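This repo holds the handover records for the Hondbridge fit-out, floors two through four. It replaces the shared folder the projects group was using before October.

# hondbridge-handover

Snag lists, room schedules and finish selections, kept as plain CSV so site and office work from the same copy. Drawings are not in here. They stay on the Haltetti server, and the sheet number in each row points to them.

## What's in it

| File | Contents |
|---|---|
| `snags.csv` | 873 rows, one per defect raised at walk-through |
| `rooms.csv` | 101 rooms with floor, use and responsible trade |
| `finishes.csv` | wall, floor and ceiling selections by room |
| `trades.csv` | contact and contract reference for each subcontractor |
| `notes/` | meeting notes, Markdown, one file per meeting |

## Columns in `snags.csv`

- `snag_id` – never reused, even if the row is withdrawn
- `room` – must match a row in `rooms.csv`
- `trade` – short code from `trades.csv`
- `severity` – 1 (stops handover), 2 (fix before occupation), 3 (cosmetic)
- `status` – open, fixed, checked, withdrawn
- `raised_by`, `closed_by` – initials

"Fixed" is the trade's word for it. "Checked" means one of our own site leads has gone back to the room. Only checked rows count toward the handover figure in the weekly report.

## Updating

Site leads send changes by 4 p.m. on Thursday. Azucena Valdovinos merges them and runs the check script:

```
python check.py --strict
```

The script rejects unknown rooms, unknown trade codes and any row that goes from open to checked in one step. If it fails, fix the row and send it again. Don't edit `rooms.csv` to make the error go away – two rooms got duplicated on the Rerkidham job that way, and it took a week to untangle them.

Severity 1 items open for more than 10 days go to Lyle Fitzsimmons, who takes them up with the trade directly.

## Finishes

`finishes.csv` lists what was selected, by room and surface. Substitutions go in the `replaced_by` column with the approval reference. Leave the original selection in place so the cost report still adds up. Patterned wall coverings have their own `repeat_mm` field, and it is blank for some 30 rows where the supplier, Shirima, has not confirmed the figure.
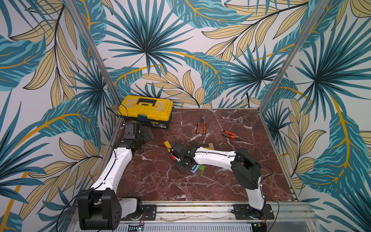

*Large-scale palm leaf print on three walls, with dark red marble.*

## Known gaps

- Floor four has no ceiling entries yet.
- Rows imported from the old spreadsheet have no `raised_by`.
- Room names changed twice on floor two. `rooms.csv` has the current ones, while the early meeting notes use the old ones.
- Trade code `EL2` covers both lighting and data until the contract is split.

## Access

Read access is open to everyone in the projects group. For write access, ask Azucena. Subcontractors get a filtered export of their own rows, made with `export.py --trade CODE`.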